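Tracking loss when the view fills with cloth
Forum: Perception and State Estimation

rhona_p
Running visual-inertial SLAM on fisheye video from a handheld gripper, then feeding the trajectories to our policy training. Build is Drumwood 3 on a desktop machine. Out of 694 episodes, most of the ones that get dropped look like this at the point where the tracker gives up:

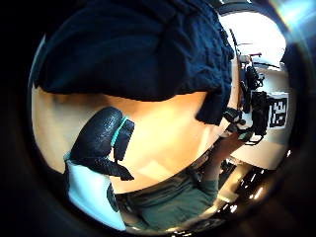 Navy shirt across the top half, tag over on the right.

The tag is sharp enough to detect, but the map still resets. I have feature count at the default and the IMU noise values from the datasheet. Is there a setting for this or should I filter the episodes out?

kguler
Your features are on the shirt. Cloth folds make good corners and they move with the person, so the solver gets a consistent wrong motion. Mask it. We run a person segmentation pass before feature extraction and it fixed most of our resets. Gloves should go in the same mask.

hkmorrison
I disagree with masking as the first step. Mask the shirt, the skin and the glove in that picture and you have a strip on the right to track from. Two or three frames of that and you lose scale. I would raise the IMU weight and let it coast, then relocalize on the tag.

kguler
Coasting is fine for half a second. After that the bias takes over. Which IMU is it?

rhona_p
The one in the camera. Noise values could be wrong, I never did a long static recording. I tried the mask on one batch on Monday. Resets went down but some episodes came back with a jump in height. Another kind of view that gives trouble: 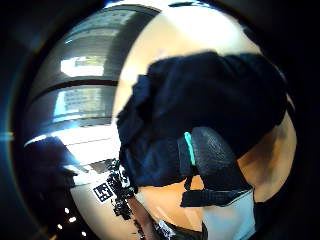
With the mask on, the tracker leans on the window blinds and the ceiling. The blinds are repeated lines and the ceiling is close to blank, so I suspect the matches slide from one slat to the next. There is a tag on the floor, but I only use tags for the initial alignment at the moment.

agnes.g
Use the tags all the way through. Add each detection as a pose factor with a loose covariance and tighten it when two are in view. Parel does this in the back end and it's a short config change. Check that your detector undistorts first, because tags near the rim come out bent and the corner error is large.

hkmorrison
Agree with Agnes on the factors. Still don't agree on the mask. Try a robust kernel with no mask and compare.

kguler
A robust kernel assumes the outliers are the minority. With that shirt they aren't.

rhona_p
Will do the static recording first, then 10 of the bad episodes with tag factors, mask on and mask off. I'll post the height error for both.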